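Notebook, robot bench, open day
Jul 6, 2018 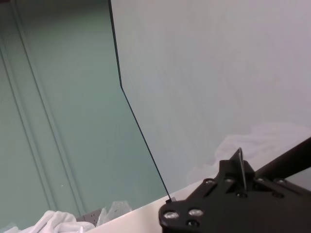
Wrist cam, gripper mount lower right, glass panel, edge of the white table.

Writing this up quick before I forget, will tidy later (won't). Two demos, morning and after lunch. Visitors from Lunness and a school party Duangjai Chaiyaporn brought over from Sriwong. Present from our side: me, Napaporn Saithong, Pongsak Chaimongkol on the stop button, Ljubica Petkov doing the talking because she is better at it than any of us.

Setup
Arm homed first time. Re-torqued the mount screws before anyone came in, all fine, one of them took a bit of a turn. Put the paint dots back on afterwards. If the dots don't line up next time somebody looks, tell me before running anything.

Speed limit at 20 per cent for the whole day. Pongsak wanted it a bit quicker for the grown-ups, I said no, same setting for both, less to get wrong. Checked the setting on the pendant and again in the script. The script had last month's value in it! Left over from the June trials. Changed, saved, commited. Pendant would have capped it anyway but I don't like the two disagreeing.

Wrist cam up on the big screen, so people could watch what the arm sees. Glass edge shows up as a hard dark line with a bend in it, and beyond it you get the pale green wall coming through. Light grey wall the other side, very flat, nothing on it for the tracker to hold on to. Noted for later, see below.

Morning demo (Lunness)
Task was cloth pick: grip, lift, carry across, put down. Same routine as for Jotora in June but with the new fingers.

First run clean. Second run gripped a single layer and dropped it halfway over. Ljubica carried on talking and had the third going before anyone asked, and then of course they asked. Good questions in fact:
- how does it know it has hold of something. Told them finger gap plus motor current. They wanted to know what happens with very thin cloth. Answer is what they had just seen.
- can it fold. No. Not yet. Napaporn showed the clip of the half fold on her laptop.
- what does it do about glass. This was Thanakorn Ratanaporn, who runs their packing side and obviously knows his stuff. Said we keep it out with a fixed no-go zone typed in by hand, the camera has no say in it. He was quite taken with how plain that was. They have clear screens all down one line at their place and have had trouble with depth sensors seeing straight through.

Asked him to send the part number of the sensor they gave up on. He said he would.

Ran over by a good bit, my fault, got stuck talking about cable routing.

Between demos
Checked log. The dropped one: finger gap reading was right down at the threshold, so it counted as held and off it went. Threshold is too generous for single layers. Put it up a notch for the afternoon, only a notch, didn't want to start false alarms in front of a room full of children.

Wrist cable was rubbing at full reach. Retied it further back, gave it more slack. Needs a proper clip. Konerby do one that might fit but I have not measured the bar, so measure the bar.

Camera exposure: fixed it by hand. On auto it hunts each time the view swings from the green wall to the grey one, looks horrible on a big screen and made Napaporn feel seasick.

Ate a sandwich standing up.

Afternoon demo (Sriwong school)
Louder. Much more fun. Ljubica dropped the slides altogether and got them to guess what the arm would do next, which went down very well. They cheered when it let go in the right place. They cheered even more when it missed.

One miss only, and that was a real miss, closed on nothing and stopped as it should with the gap alarm. New threshold did its job there. No drops on the carries. Would not read too much into it from so few runs.

Pongsak let them press the stop (arm moving slow, well clear of everything). Each press was a proper stop and a proper reset, so the log is a mess from there on. Have marked the start of that bit so it doesn't end up in the stats.

Things they asked that I wrote down:
- does it get tired. Motors get warm, said yes, sort of.
- why is it black. Didn't know.
- what's the little fin thing on the bracket. Explained it's our sighting mark, we line it up by eye when we set the camera angle. The girl who asked said it looks like a shark. It is now called the shark, I'm afraid, Napaporn has already put it on the drawing.
- could it do plaits. Would like to see this tried.

Duangjai would like to bring another group next term. Said yes in principle, please can we have fewer at a time, the back row saw mostly the backs of other people. Screen helped but could go higher up.

After
Powered down, brakes on, pendant locked away. Wiped the glass, so many fingerprints low down. Felt the joints, wrist warm, others nothing to speak of.

Visitor book says 168, that is the whole building mind, not just our room. No idea what our share is and I'm not going to try and work it out.

What I'd do differently
Start with the run, talk second. People were looking past Ljubica at the arm all through the intro in the morning.
Have a thicker cloth ready as well as the thin one so the difference can be shown on purpose.
Stick something with a pattern on the grey wall. Tracker drifted whenever that wall filled most of the view, came back as soon as the glass edge was in. Visible on the big screen as the overlay sliding off sideways, Thanakorn spotted it straight away.
Spare fingers within reach. Didn't need them, but they were upstairs.

To do
Gap threshold, proper test, single and double layer, before anybody calls it fixed (me)
Measure bar, order clip (me)
Script and pendant speed to come from the same file. Pongsak has an idea for this
Cut the good part of the morning video for Lunness, leave the drop in, Thanakorn asked for it specially (Napaporn)
Pattern for the wall. Ask Ljubica, she had some printed for the June visit and they must be somewere
Reply to Duangjai re next term
Log: strip out the button pressing

Added later: sensor part number has come through from Thanakorn, it's in the shared folder under Lunness. Same family as the one we were going to buy. Hold that order until I've rung him.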